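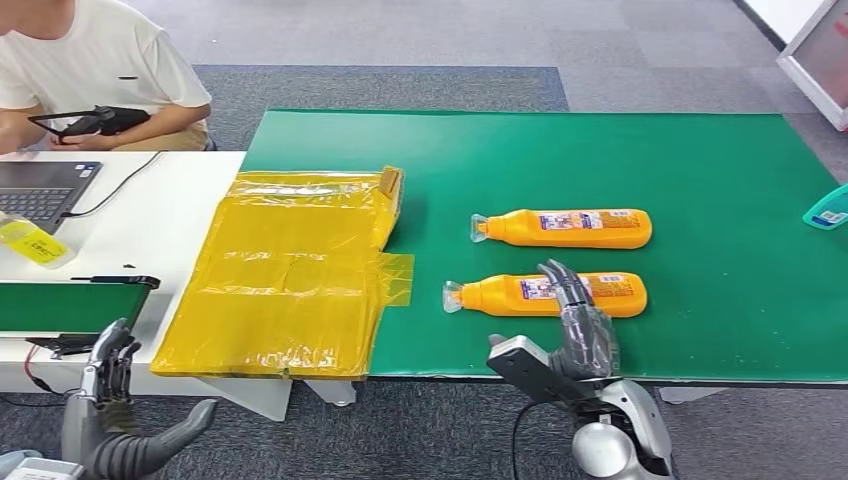 Notebook, packaging and returns bench
07/10/2023

Spent the morning on the Skamine claim and I'm still not buying it. Their sheet says the new water-activated tape "bonds in seconds and outperforms plastic tape on recycled board." Outperforms at what? There is a peel figure with no dwell time next to it and no mention of humidity. Recycled board from one mill is nothing like recycled board from another. Without that, the number is decoration.

What I did

Cut strips from the Yokoyama cartons (the brown ones, not the printed run) and put down both tapes by hand with the small roller. Same pressure as far as a hand can manage, which isn't very far. Left one set on the shelf by the window and the other in the damp cabinet overnight. Pulled them at a right angle with the spring gauge.

Shelf set: paper tape tore fibers on nearly every strip. Fine, good, that's what it should do. Plastic tape came away clean on a few and took the top layer with it on the rest.

Damp set: not so pretty. Paper tape lifted at the corners before I put the gauge anywhere near it. 2 strips came off in my fingers. I wrote those down as zeros, and if anyone wants to leave them out of the average they can argue it with me first.

The spring gauge

I don't trust it below the first mark. It sticks, then jumps. Checked it against the brass weights and it read high at the low end and all right in the middle. So the damp numbers are probably worse than they look on paper. Somebody please stop hanging it by the hook when it's put away.

Fereo's "right-size" argument

Read their white paper again over lunch. The idea is that mailers should replace cartons for almost anything that survives a drop, and that this saves freight. Maybe. But their savings come from a rate table that charges by volume, and Lanstead bills us by weight on the short routes. Take that away and most of the saving goes with it. They also assume over 1,000 parcels a week from one site. We've never had a week like that, not even in November.

The bit I do believe is the void fill. We use too much of it. I opened 9 returned cartons and in most of them the paper had gone flat at the bottom and the goods had been rattling around on top anyway. Filling a box to the brim and calling it protected is a habit. I would like to see a drop test with half the fill, packed tight, before we order another pallet.

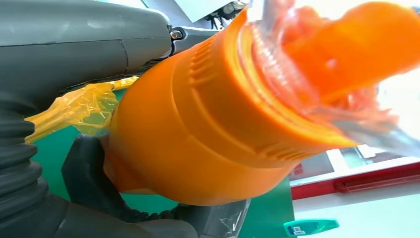

Still to do

Repeat the damp set with a proper dwell — a full day on the shelf before it goes in the cabinet. If the corners still lift, the tape is the problem and Skamine can explain it.

Ask Skamine which board they tested on. I asked once already and got the brochure back.

Find out whether the damp cabinet is holding its setting. The dial and the card inside disagree, and I have been believing the card for no good reason.

Half-fill drops: corner, edge, flat face. Use the old returns, don't waste new stock.

Roller needs a new sleeve. The flat spot is leaving a stripe on every strip.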